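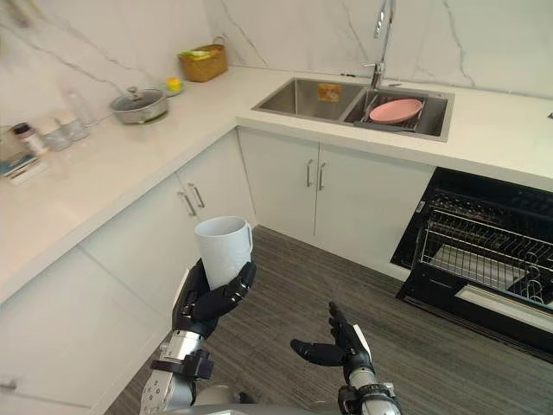
Review: Orkel two-armed kitchen robot

Reading time: 2 minutes
Print | E-mail

The Orkel is sold on one claim: that it can clear a sink and fill a dishwasher unattended. I ran 39 trials over a fortnight in July. Each trial was limited to 10 minutes and a trial counted only if I did not step in.

Holding things is the strong part. A mug with a handle is well within its ability, gripped by the body from below with the other hand free. Bending to the dishwasher is harder, as the arm has to work beneath the counter edge while the head looks down from above.
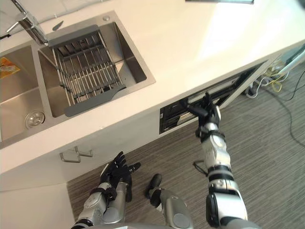

It is also where most of the time goes. The software, Urura 300, plans each reach separately and pauses between them. A person does the same job while thinking about something else.

Close work depends on the optional gripper and its wrist camera. The idea is sound, but the view fills up quickly. With a large round item held close, its dark underside spans nearly the whole width, and the useful detail is left to the gap between the fingers - in one case a mesh strip and four small tabs. Anything beyond that gap has to be guessed or remembered.

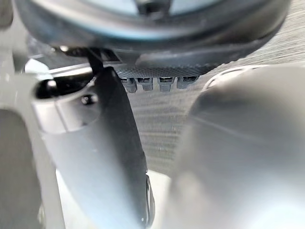
Wrist cameras therefore help with the last few centimetres and very little else. I would still pay for one. A grille with four tabs under it gives the software sharp edges to work from, even when the fingers on either side are a blur. 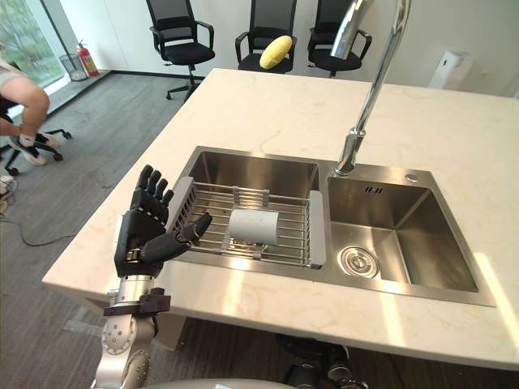

Small, light items remain the weak point. The fingers are thick and their approach is cautious. A pale cylinder lying on its side across the rods of a rack is an awkward target, with the thumb nearly at the rack's rim before the fingers have closed on anything.

Verdict: capable of parts of the chore, not yet the chore. Wait for the next version.

Comments (2)

Zewditu Abera: Did you try cutlery?

Zewditu Tamiru: We have one at Pestwood for bench tidying. Same pauses. Fine overnight, too slow by day.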